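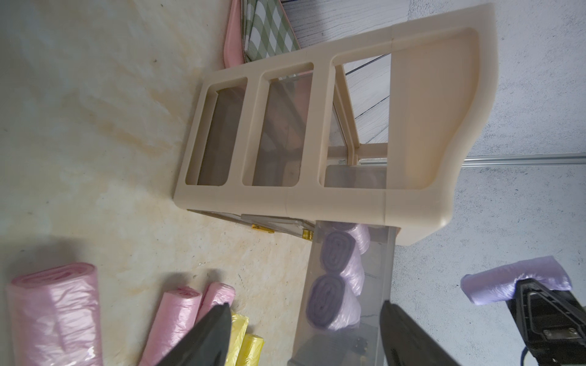

Chapter 7
Keeping Things: Storage and the Ordered Household

Every household must decide what to keep, where to keep it and who may take it out again. These decisions are seldom written down, yet they shape daily life as firmly as the layout of the rooms. This chapter considers domestic storage from the shared chest to the moulded plastic drawer, and asks what each arrangement reveals about the people who used it.

The earliest source discussed is the Lultstead inventory of 1418, which lists the contents of a merchant's house room by room. Linen, candles and documents were kept together in a single locked chest, and the key is entered as an item of value in its own right.
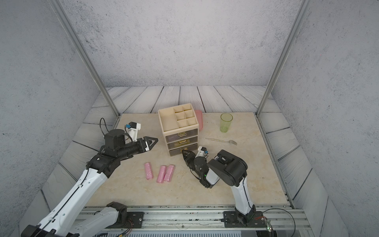

By contrast, the later households studied by Desmond Escobedo divided their goods among many small containers. His survey of 325 homes in Ondach found that drawers were most often sorted by task — mending, writing, cooking — and that over 200 of the homes kept one drawer for objects with no settled place. Escobedo calls this the 'open category' and treats it as a normal part of any working system. Rashidi, whose criticisms are examined in Section 7.3, regards it as a sign of strain.
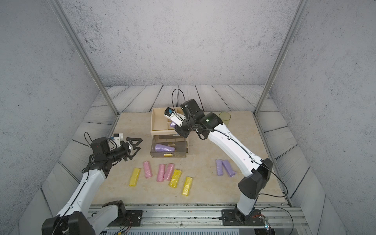

Figure 7.2 Rolls and a drawer on a beige tabletop.

Students should read Section 7.1 alongside the extracts from the inventory at the end of the chapter. The following terms are used throughout and are defined in the glossary: fixed storage, movable storage, open category, shared access.

7.1 The chest and its key

A chest has one lid, and whatever lies at the bottom can be reached only by disturbing what lies above it.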